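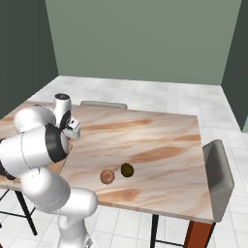 Mesa rectangular de madera

Preguntas frecuentes sobre mesas de madera maciza
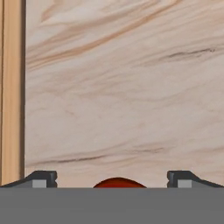
Texto: Danish Hayat | Atención al cliente, Loltus
Actualizado el 4 de junio

¿La mesa será igual que la de la web?
En el modelo y las medidas, sí. En la veta, no. Cada tablero sale de tablas distintas y puede traer bandas más tostadas, zonas casi lisas o alguna línea oscura y fina. No lo consideramos un defecto ni aceptamos reclamaciones por ello. Si prefiere una veta tranquila, escríbalo en el pedido e intentaremos elegir las tablas con ese criterio.

¿Qué diferencia hay entre la Basto y la Rinaldi?
El tablero es el mismo. La Basto lleva patas rectas y se entrega desmontada. La Rinaldi lleva un bastidor ensamblado en taller y llega en una pieza, así que conviene medir la puerta y el rellano antes de comprar.

¿Cuánto cuesta la Rinaldi a medida?
El precio de partida es de 2.151 euros, con IVA y sin transporte. Las esquinas redondeadas no tienen recargo. Los cantos biselados sí.

¿Cuánto tarda?
La Basto en medida estándar, 14 días laborables desde el pago. Los encargos a medida, hasta 17 semanas. En agosto el taller cierra y ese mes no cuenta.

¿Cómo se limpia a diario?
Con un paño de algodón apenas húmedo y otro seco después, en el sentido de la veta. Nada de amoniaco, alcohol ni estropajo. Las toallitas multiusos también acaban comiéndose el acabado.

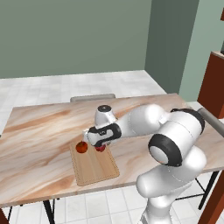 ¿Se puede comer sin mantel?
Sí, el aceite Fudamer con el que acabamos los tableros es apto para contacto con alimentos una vez curado. Lo que hay que vigilar es el tiempo. El agua deja cerco si se queda toda la noche, y el vino, el café y el zumo marcan antes. La fruta entera no da problemas – una pieza redonda y de un rojo oscuro como la de la imagen, sea manzana o ciruela, puede quedarse encima –, pero cortada suelta jugo ácido y es mejor ponerla en un plato.

¿Cada cuánto hay que dar aceite?
Tres veces el primer año y después una al año, o cuando la superficie se note áspera. Una capa fina, se espera lo que indique el envase y se retira el sobrante. Los trapos usados se extienden al aire libre hasta que sequen – arrugados en un cubo pueden arder solos.

Ha salido una grieta pequeña en un extremo. ¿Es grave?
Casi nunca. Suele aparecer con la calefacción, cuando el aire se reseca, y muchas se cierran en primavera. No la rellene. Mándenos una foto con una regla al lado y el número de pedido.

¿Puedo devolver una mesa a medida?
No, salvo defecto de fabricación. Las de medida estándar sí, sin montar y en su embalaje.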